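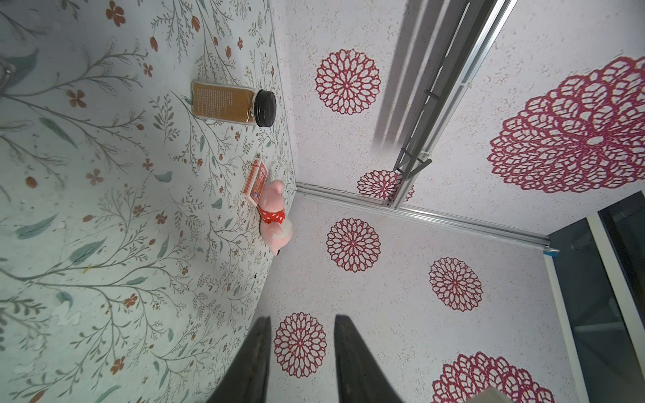

Enlever des stickers muraux sans abîmer la peinture

Bonjour à tous,
Je rends mon appartement en décembre et j'ai des stickers adhésifs collés sur un mur blanc depuis 2 ans. Le mur est peint en mat, légèrement granuleux. J'ai essayé d'en décoller un dans le couloir avec l'ongle et un morceau de peinture gros comme une pièce est parti avec. Le propriétaire est assez tatillon et il a noté « murs en bon état » à l'entrée. Est-ce qu'il y a une méthode qui marche, ou est-ce que je dois prévoir de repeindre ? Le mur fait environ 29 m², je préférerais éviter.
Merci d'avance.
Junach

Urnideck
Sèche-cheveux. Tu chauffes et tu tires, ça vient tout seul.

Lappalainen
Bonsoir Junach,
Le sèche-cheveux est la bonne base mais il faut y aller doucement, surtout sur du mat. J'ai fait une chambre entière l'an dernier. Réglage moyen, à une dizaine de centimètres du mur, on chauffe un bord pendant une trentaine de secondes puis on soulève avec une vieille carte plastique. Ensuite on tire lentement, le plus parallèle possible au mur. Si on tire vers soi, la peinture vient avec. Dès que ça résiste, on rechauffe.
Pour la colle qui reste, eau tiède et une goutte de liquide vaisselle, éponge côté doux, sans frotter en rond. Pas d'acétone ni de white-spirit sur une peinture acrylique. L'huile alimentaire, qu'on lit partout, laisse une auréole grasse sur le mat et je n'ai jamais réussi à la faire partir.
Pour le trou du couloir : enduit de lissage, on laisse sécher, on ponce très fin, puis une retouche au petit rouleau. Le pinceau se verra.
Attends-toi aussi à une trace plus claire à l'emplacement des stickers si la pièce est très ensoleillée. Un lessivage de tout le mur atténue pas mal.

Dandorik
Je suis d'accord avec ce qui précède. Pour la partie location, regarde la grille de vétusté si elle est annexée à ton bail, le propriétaire ne peut pas forcément te facturer du neuf. Et prends des photos avant et après. J'ai eu le cas, on me réclamait 800 euros pour un mur, on est descendu à 100 après discussion.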